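My job at Plarkon was to wash dishes badly, and then less badly, until I got to 400.

That was the number on the whiteboard when I started in June, anyway. 400 good episodes of the sink task. I had a pair of handles that moved the arm for me, a foot pedal to start and stop the recording, and a rolling stool that sank an inch every hour (I'd stand up for lunch feeling like I'd been a child all morning). You reach, you grab, you move the thing, you tap the pedal. Then you mess up the sink again and do it over. My mother asked if I was teaching it or if it was teaching me, and I told her the pay was the same either way!

Padmavathi Devadiga ran the floor. She had one rule she cared about, and she said it to me on my first morning while I was still looking for a place to hang my jacket. "Don't be clever. Be different." She meant that if I grabbed the bowl the same way every time, the model would only ever learn that one grab, and then some day the bowl would be tipped the other way and it would close on nothing. So between episodes I was supposed to shake everything up. Bowl on its side, bowl face down, sponge in the left basin, sponge on the ledge, plate out on the counter with a cup on it or without.

You would not believe how hard it is to put a bowl down at random. I'm serious. By the end of the first week I had a favorite spot for it and didn't know I had one until Shivam Singhal laid all my starting positions on top of each other on his screen. It looked like somebody had dropped a stack of bowls straight down the drain. I was so embarrassed I brought dice the next day and rolled for it.

The dice helped. What didn't help was that I'd started fixing my mistakes. If the fingers slipped, I'd stop the recording, throw the episode out, and do a nice clean one. I thought that was what good meant. I had 198 in the bank by then and I was proud of every one, smooth as butter, no fumbles, the kind of dishwashing you'd see in a commercial.

Then they trained on them and ran the thing overnight, and in the morning Padmavathi called me over to watch. It went for a fork. It missed by a hair. And then it just hung there over the basin, shaking a little, like me at a middle school dance.

"It's never seen anyone miss," she said.

I knew what she was telling me. I'd cut all of that out. Every slip, every second try, every time I'd had to back off and come around from the other side — I'd put it in the trash myself, and it had never once seen a person get something wrong and keep going.

So I went back to the stool, and for the second half I left everything in. I knocked things over and picked them up. I came in too low. I bumped the divider (Shivam winced all the way across the room) and went around it. Some 90 of those episodes were so ugly that I asked if I could have my name taken off, and Padmavathi said my name wasn't on them to begin with, just operator 14.

I got kind of fond of operator 14. She was patient in a way I'm not at home. She'd go after the same spoon three times without swearing, or at least without swearing where the microphone could get it, and by August she'd quit using the dice because her hands had finally learned to be sloppy by themselves.

The afternoon I hit the number, I didn't say anything for a minute. I scrolled back through that day's recordings, the wrist view and the wide view, flipping from one to the other.
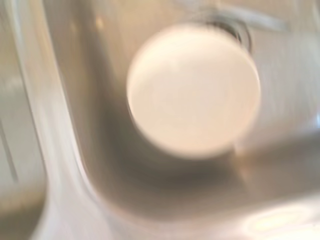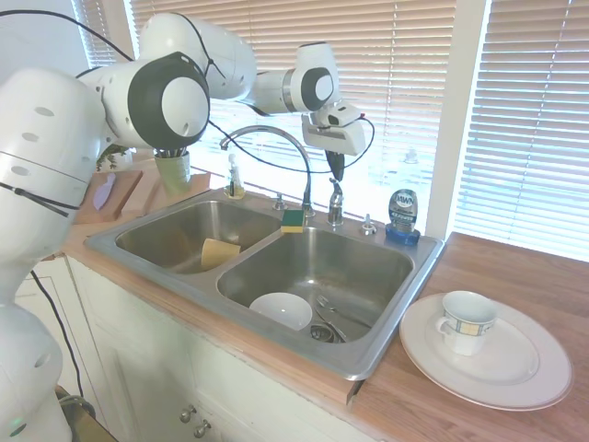
I was still scrolling when Zulema Villalba rolled her chair over from the labeling desk and told me not to get too comfortable, she'd been through the whole last batch and the second-try ones were the only ones she hadn't fallen asleep on. Did I know I always backed off to the left after a miss? Every time, she said, left, left, left, and if I didn't want to end up with an arm that only knew how to be sorry in one direction, I'd better talk to Padmavathi about another hundred before they wiped the whiteboard.

I found the dice in my jacket and lowered the stool.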